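Simulated teleop: grasp keeps missing on flat round parts

gulline_dan
I'm collecting demos by remote control in sim before we try the same task on the real arm. The task is to pick up a shallow round part and set it down somewhere else. I have 269 demos so far and the trained policy still closes early or pinches nothing. The wrist view is all I drive from.

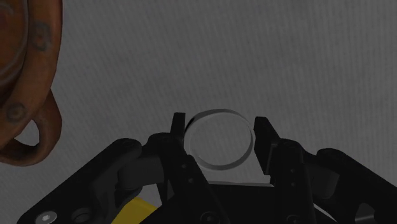 Wrist view, jaws open on either side of the ring.

There is very little room on either side. On the left I can hardly see a gap. I usually stop here, wait a second, then close.

Szewczyk
The wait is your problem. If you pause in every demo, the policy learns the pause and then has no idea when to end it. Cut the idle steps and retrain before you record anything else.

brisimau
I don't agree. A short pause before closing is fine if it's always the same length. I'd look at the view instead. The middle of that ring is nearly the same gray as the surface, so there isn't much to judge height from. Change the surface color in half of your runs.

Szewczyk
Color won't fix bad timing. He said it closes early.

Elsie Lockyer
We had this on a similar task in January. Two people drove, and one came in straight down while the other slid in from the side. The policy did something in between and hit the rim. Who is driving yours?

gulline_dan
Me and one other person. She comes in lower than I do – I hadn't thought of that.

Elsie Lockyer
Then pick one approach. Record 30 clean ones with a single driver and train on those alone.

gulline_dan
OK. I trimmed the pauses last night and it closes early in 12 of 30 trials now, down from 19. Starting the single-driver set on Wednesday.

brisimau
Still think you should change the surface.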